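냉동 새우 원산지 바꿔치기, 수입업체 관계자 6명 검찰 송치 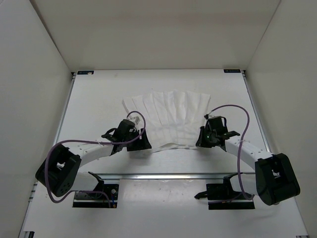

읽는 시간 2분

냉동 새우의 원산지와 유통기한을 속여 판 혐의로 수입업체 김포트(Gimport) 관계자 6명이 검찰에 넘겨졌다. 적용된 혐의는 원산지표시법 위반과 사문서위조, 사기다. 이 가운데 2명은 구속 상태다.

수사팀에 따르면 김포트는 태국 가공업체 솜분(Somboon) 명의의 위생증명서를 위조해 다른 나라에서 들여온 저가 새우에 붙였다. 유통기한이 지난 물량도 포장을 바꿔 함께 출고한 것으로 조사됐다. 이렇게 나간 새우는 119톤이며, 대부분 뷔페 식당과 단체급식 업체로 들어갔다.

수사는 물류업체 수멕스(Sumex)의 창고 점검에서 시작됐다. 점검반이 입고 기록과 증명서를 대조하다가 같은 일련번호가 서로 다른 컨테이너 3개에 쓰인 것을 확인했다. 수멕스 측은 보관만 맡았고 서류 내용은 몰랐다고 밝혔으며, 입건되지 않았다.

자금 흐름에 대한 조사는 따로 진행 중이다. 수사팀은 판매 대금 일부가 이논(Inon)이라는 이름의 무역 컨설팅 회사를 거쳐 해외로 빠져나간 정황을 잡고 계좌를 추적하고 있다. 이논은 등기상 주소에 사무실이 없었다.

수산물 유통 컨설턴트 데일 프레이저(Dale Fraser)는 본지에 "종이 증명서는 발급 기관에 직접 조회하지 않으면 진위를 가리기 어렵다"며 "구매 담당자가 일련번호만이라도 확인하는 절차를 두어야 한다"고 말했다.

남은 재고는 전량 압류됐다. 김포트 제품을 납품받은 업체는 거래명세서와 증명서 사본을 보관하고, 12월까지 관할 지자체 위생 부서에 신고해야 한다. 이미 사용한 물량도 신고 대상에 들어간다. 첫 재판 날짜는 아직 잡히지 않았다.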